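Chapter 2
The Cold Plate: Setting Out a Lunch for Company

142 shares · 4 comments

When I was first asked to teach the short course on table service at the Vilbridge Adult School, I planned to begin with hot dishes, as most courses do. I had my notes all written out (and very fine notes I thought they were!). Then Keisha Mbeki, who had run the kitchen there long before me, asked how many of my students would be cooking a roast for guests in the coming month, and how many would be putting out a cold lunch. I went home and turned the whole course around, and I have kept it that way ever since.

So we begin with the cold plate. By this I mean any plate of food that is arranged, carried to the table, and eaten without going back to the stove: a sausage on lettuce, sliced vegetables, a wedge of cheese, a few crisp sticks of one kind or another to nibble alongside. You probably have most of it in your kitchen already, and if you don't, the Morier market list at the back of the book will see you through.

2.1 The bed

Lettuce is where nearly every cold plate starts, and I'm fond of the ruffled kinds, which hold themselves up a little and keep whatever lies on them from sliding about. Wash the leaves, dry them well, and lay them down loosely. Beginners tend to press them flat, as though making a bed in a hotel, and the plate loses all its bounce. Let some of the edges wander out toward the rim. A colored plate is very pretty under pale green, by the way, and I've always had a weakness for pink.

2.2 The main piece

Choose one thing to be the largest, and set it down first. A long sausage looks best laid on a slant, with a bit of green showing on both sides of it. If you set it straight across, the plate looks cut in two, and if you slice it all beforehand the ends dry out while your guests are still hanging up their coats. I like to leave it whole and put a knife nearby.

2.3 Side containers

Not everything belongs on the plate. Wet or slippery things, and anything that stains, should have a container of their own. Clear plastic is perfectly respectable for a family lunch, whatever my aunt in Karndale used to say about it, and it has the great kindness of letting people see what they're reaching for. Stand it close to the plate, near enough that one arm can manage both.

2.4 Crisp sticks and other small things

Leave these for last. Pretzel sticks, breadsticks and fried strips all go soft if they spend any time on damp lettuce, so I bring them to the table separately and place them by hand at the end. Pick each one up by its lower part and keep it upright until you've decided where it goes. You will break a few. Eat those.

Before you turn to the exercises, clear a table at home, put out one plate and one container, and move them about for a while until you like the look of them. It takes longer than you'd think, and it's a very pleasant way to spend part of an afternoon.

Comments (4)

Tobias Szabo
May 30, 2020
Used this chapter with my evening group. The part about not flattening the lettuce got a long argument going!

rajukitchen
Is the Morier list in the older printing too? Mine stops at the index.

Keisha Mbeki
I remember that conversation a little differently, but I'll let it stand.

plainplates54
My mother always sliced the sausage first and I'm not about to change now. Lovely chapter all the same.

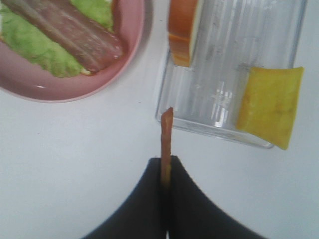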